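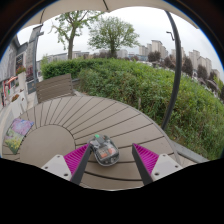 One young reader wrote to ask why a robot can build a car door but cannot put away the things on her desk. She added that her desk is much smaller than a car.

Can Machines Do the Chores Yet?
Vendine Science Center -- Reading Pages for Grades 3 to 5
Updated June 23, 2020

The short answer to the reader's question is that machines can do some chores well, some chores badly, and many chores not at all. The size of the job has little to do with it. What matters most is how much changes from one time to the next.

Chores that machines already do

Many homes have machines that do chores. A dishwasher washes plates. A washing machine washes shirts. Some families have a small round vacuum that drives across the floor on its own and turns when it meets a wall.

Each of these machines has one job. The dishwasher does not carry the plates from the table, and the washing machine does not pick the shirts up from the bedroom floor. A person still does the parts that come before and after. Those parts are often the hardest ones for a machine, even when they seem easy to us.

Why a factory is easier than a desk

In a car factory, a robot arm may stand in one place all day. The door arrives at the same spot, turned the same way, again and again. The arm follows the same path each time. Engineers can even bolt the floor stands down so that nothing moves.

A desk or a kitchen table is different. Yesterday the cup was on the left. Today it is on the right, lying on its side, next to a spoon that was not there before. A person looks once and knows what to do. A machine has to work out what each thing is, where it begins and ends, and where it is safe to hold.

Some things are harder to find than others. Clear plastic and glass are a problem for many cameras because light passes through them, and the camera may pick up the table underneath. Shiny things reflect the room. A pad or cloth with a busy pattern can hide the edge of whatever is sitting on it.

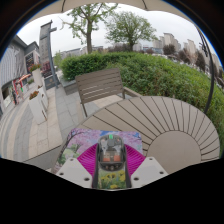
The gripper at a round patio table, with a slatted chair and a hedge behind.

What is a gripper?

A gripper is the part that takes hold of things. Many grippers have two fingers that open and close, like a thumb and one finger. Some have soft or bendy fingers that can fit around a rounded shape.

A gripper can be fixed to the end of a robot arm. It can also be held by a person. When a person uses one with a camera attached, the camera records how the job is done: how the fingers come near, how wide they open, and when they close. A computer can study many recordings of this kind and look for what they have in common. People call this "learning from demonstration." A demonstration is when you show someone how to do something.

Places matter as well. A machine that has only seen indoor tables may do poorly outdoors, where there are leaves, flowers, people in the distance and a different kind of light. For that reason, it helps to have recordings from many places.

Think about a computer mouse

Setting a computer mouse on its pad is a very small chore. Try doing it slowly and notice the steps.

First, find the mouse.
Next, open your fingers wider than the mouse.
Move your hand until the mouse is between them.
Close your fingers, but do not squeeze too hard.
Lift, move over the pad, and lower.
Let go without tipping it over.

If your hand is a little too far to one side, one finger bumps the mouse and pushes it away. You would correct this without thinking. A machine must notice the bump, decide what went wrong, and try again.

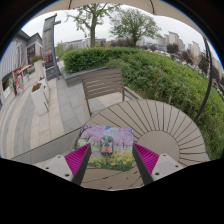 Two gripper fingers reach toward a computer mouse on a flowered mouse pad.

How well do they do?

It depends on the chore. In September, the Bruromel workshop in our building tested an arm called Pelex on one task, which was moving small objects from a table to a tray. Pelex made 50 tries and finished 23 of them. The objects it missed most often were clear ones and very flat ones, such as a playing card.

Shops and warehouses have the same difficulty. A machine can carry a heavy box along a marked path all day. Filling a shelf with bags of chips, soft bread and loose oranges is much harder, and in most stores people still do it.

So the answer for the desk is: not yet, or at least not the whole desk. A robot in a laboratory may be able to put away a few things it has practiced with. Your pencils, stickers and half-finished drawings would be a great deal to ask of it.

Words to know

Gripper -- the part of a machine that holds things.
Demonstration -- showing how something is done.
Task -- one job with a beginning and an end.

Try it at home

Put on a pair of thick mittens and set 2 small objects on a table. Using only your thumb and one finger, move them onto a piece of paper. Then close one eye and do it again. Write down which part was harder.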